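Office diary, Gumthorpe Community Library
May

The morning was given to the local history collection. The transfer of the Emville parish registers is now complete, and each volume has been entered under the revised numbering, ending at 2407. Four volumes require rebinding. The firm of Peltik has been asked to quote for the work and to advise on the colour of the cloth.

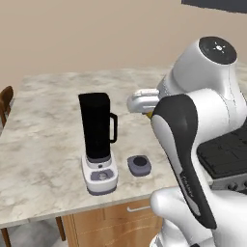
Correspondence was dealt with before noon. The Salazar family has confirmed the gift of 150 letters, subject to the condition that they remain in Gumthorpe. I replied in favour, pending the signature of the deed. Mr Manalo raised the matter of shelving in the east room, where the lower bays are too shallow for the map folders. He will measure them again before an order is placed.

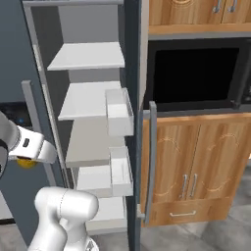
Abena Quartey
Branch Librarian

At 2 p.m. the reading group met in the main hall. The programme for winter was settled, with one change: the talk on shearing records moves to the second session at the speaker's request. The lending desk recorded 100 returns by closing. The side door continues to stick and has been reported to council. Rommel Manalo will open the building tomorrow.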